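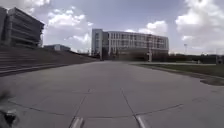 Open paving in bright daylight, steps up the left, lawn on the right.

Plillik Drive Recorder
Outdoor demonstration logging for small wheeled robots

Made by Rivton. In stock, ships flat in one box.

Hi, I'm Aurelia Ene, and I look after the Plillik at Rivton, which mostly means I'm the one who carries it outside and complains when a cable is too short. If you're teaching a ground robot to drive by showing it how a person drives, you need a lot of driving, and you need the pictures and the stick movements to line up. The Plillik does that one job. It bolts to your robot, it takes a camera feed and whatever your hand controller is sending, and it writes them down together as an episode you can train on.

I know you can build this yourself. I did, twice, before I worked here! The first one was a laptop in a dry bag and a long night of working out why every left turn started before the thumbstick moved (clock drift, it's always clock drift). The second was better but it took a whole backpack. What we sell is more or less the third one, with the annoying parts sorted out by Wafula Lema, who wrote the timing code and will talk to you about it for as long as you let him.

What's in the box

The recorder itself, with a clamp plate
One camera on a short lead
Hand controller with a thumbstick and two episode buttons
Two battery packs and a charger
Storage card, already formatted
A bag of screws, including the ones you'll lose

How a session goes

You stand or walk behind your robot with the controller. Press the left button and an episode opens, drive whatever it is you want it to learn, press again and it closes. The right button marks the episode as bad. Use that button a lot. I used to think I'd remember which runs I'd messed up, and I'd get back to my desk with a card full of files and no idea at all which one had the wobble in it. Now I just mash the thing the second I'm unhappy and sort it out later over coffee.

A set battery gives you 46 minutes of recording with the camera running, and swapping packs doesn't close your session. You do have to stop driving while you swap (please stop driving while you swap).

Episodes can be as long as you like. I keep mine under 60 seconds for straight paths and curb following, a bit more for anything with a decision in it. Short ones are easier to throw away without it hurting. 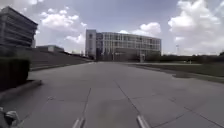

Slab joints leading off toward the office building, with the curb on the left.

Where to collect, and a word about joints

People ask me what sort of place makes a good first dataset and I always say big, flat and boring. A wide plaza is lovely. You've got room to drive off line on purpose and then correct, and those corrections are worth more to your policy than another ten perfect straight runs. Drift left, bring it back. Drift right, bring it back. Vary how far you let it go before you fix it.

The one thing to watch on paved ground is the joints between slabs. They're thin and dark and they run nice and straight, and if you always drive along one, your model may well decide that following the joint is the whole task. Then it gets to a place where the joint bends away and off it goes with it. So cross them at an angle. Start between two of them, start on top of one, start facing the wrong way and turn around. Upendo Khaemba, who does our field testing, chalks a few start points before a session and picks one at random each time, and I've come to think that's the cheapest improvement anybody has made to our data.

Dark patches are the other thing. A damp spot and a shadow can look a lot alike to a camera, so get some of each in your set, and drive over the ones that are fine to drive over. If you only ever steer around them you're teaching it to steer around them.

Camera mounting

Try to leave a bit of your own robot showing at the bottom of the view. A rail end or the corner of a bracket is plenty. It gives the model something that stays put while the ground moves, and it gives you a quick check too – if the rails have shifted between two episodes, the mount has slipped, and you want to find that out before you've recorded the whole afternoon. The clamp plate has a row of notches with letters stamped next to them. Write down the letter. I have a strip of tape on the lid of my case with the letter on it and the word WRITE, because I didn't.

Tilt matters more than height, in my experience. I like the horizon close to the middle of the picture for open areas and higher up for narrow paths, where the ground near the wheels is what counts.
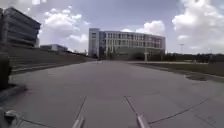

And if there's something small and far off at the end of your path, keep going toward it for at least some episodes. Distant stuff that grows slowly is hard to learn from when every recording stops early. You'll want a few where you reach it and stop, a few where you pass it on one side, and a few on the other. Keep the speeds mixed. Our controller has a soft limit you can set from the menu, and we ship it at the low end.

Files and software

Each episode is a folder: frames, a table of stick values with timestamps, and a small notes file you can type into. Frames are logged 10 times a second by default. You can raise that, though for walking-pace driving I never do. The desktop viewer is called Tolent and it's included. It plays an episode with the stick position drawn beside it, and lets you trim the ends (there's always a second of you fumbling for the button). Tolent exports plain folders, so you aren't stuck with us if you train in something else.

There's no cloud account. The card comes out, the card goes in your computer.

What it won't do

It won't drive your robot. It records, and playback onto a robot is your own business and your own emergency stop. It's fine in light drizzle with the port cover shut but I wouldn't leave it out in real rain. It doesn't do depth in this version. Pendo Simiyu is working on a second camera input and I've promised her I won't put a date on this page.

Add-ons

Tall clamp plate, for robots with a bumper or a basket in the way
Spare battery pack
Long camera lead, 14 inches
Sitompul hard case, cut foam, fits everything above plus a stick of chalk

Returns and questions

If it doesn't fit your robot, send it back in the box and we'll refund it, screws or no screws. For mounting questions, send a photo of the front of your robot and tell us how high off the ground the top deck is. Obadia Ondieki answers most of those, and he's quicker in the morning.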